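The jeans drawer, and other small victories

I have been meaning to sort out my chest of drawers since we moved in, and I'm slightly ashamed to say that was a good while ago now. It's the sort of job that never quite gets to the top of the list. You open the drawer, you push everything down with one hand, you shut it again with your hip, and you tell yourself you'll do it properly when the weather is bad. Well, it rained for most of May, and I ran out of excuses.

The bottom drawer was the worst of them. It's a deep one, and it had become the place where jeans went to be forgotten. When I finally pulled the whole lot out and heaped it on the bed there were 13 pairs, which took me aback, as I would have told anyone who asked that I owned four or five. Two of them I hadn't seen since my old job. One had a bus ticket in the back pocket and a very flat cough sweet, which went straight in the bin (the sweet, I mean, I kept the ticket for a bit and then felt silly).

I used to fold jeans the way my mother did, in half and then in half again, stacked up in a tower like shirts in a shop. It looks lovely for a day and a half. Then you want the pair at the bottom, and out they all come, and you're back to pushing it down with one hand. It was my friend Montserrat Barrera who put me on to folding them long and narrow instead. She has a tiny flat and a wardrobe you could just about fit a broom in, so she has thought about this far more than I have. One leg over the other, smooth it down, tuck in the pointy bit at the seat, then bring the hems up and keep folding until you have a nice firm bundle that will stand up on its edge.

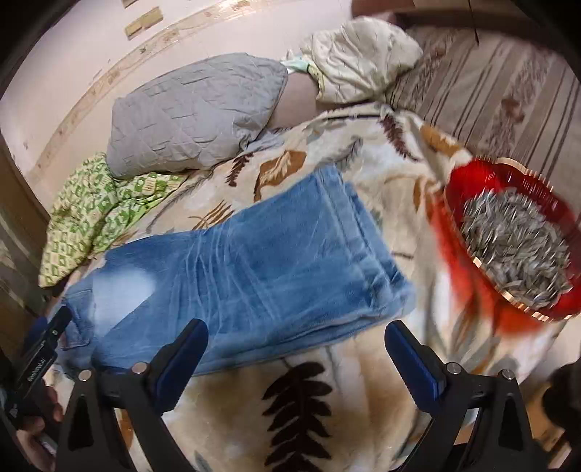 I do all my folding on the bed, with the blanket pulled flat first, the leafy one in autumn colours that I bring out far too early every year and then never put away. A table would be better for my back, I know. But I like having the room to spread out, and if I put things on the bed I have to finish before bedtime, so it's a bit of a trick I play on myself. I put the kettle on, have the radio going, and it's rather a peaceful way to spend a wet afternoon.

Old denim is much easier than new, I found. The pairs I've worn for years know where they want to bend, and the creases across the front have gone soft and pale, and they'll lie down for you without any fuss. A stiff new pair springs open the minute you let go of it. I had one dark pair from Plestier, bought in a sale and worn perhaps twice, that I must have folded five times before it would behave. In the end I sat on it while I drank my tea, and that did the job.

Once I'd got going I made a pile to keep, a pile to give away and a pile for mending, and the mending pile is still on the chair as I type this. There's a lovely old pair in it with the knee gone, and I keep thinking I'll have a go at patching it from the inside with a scrap of something softer. If any of you have done this and it didn't scratch your leg to bits, do please tell me how.

The drawer itself got a hoover and a wipe, and I lined it with some leftover wallpaper from the hall. Everything I kept went back in standing up in two rows, and I can see every pair at once, even the black ones that always used to hide. There's space left over at the side too, so the belts have moved in, rolled up in an old biscuit tin without its lid.

Next it's the jumpers, and I'm dreading those a good deal more. Montserrat says they can be done the same way, only looser. I'll let you know how I get on, once I've cleared that chair.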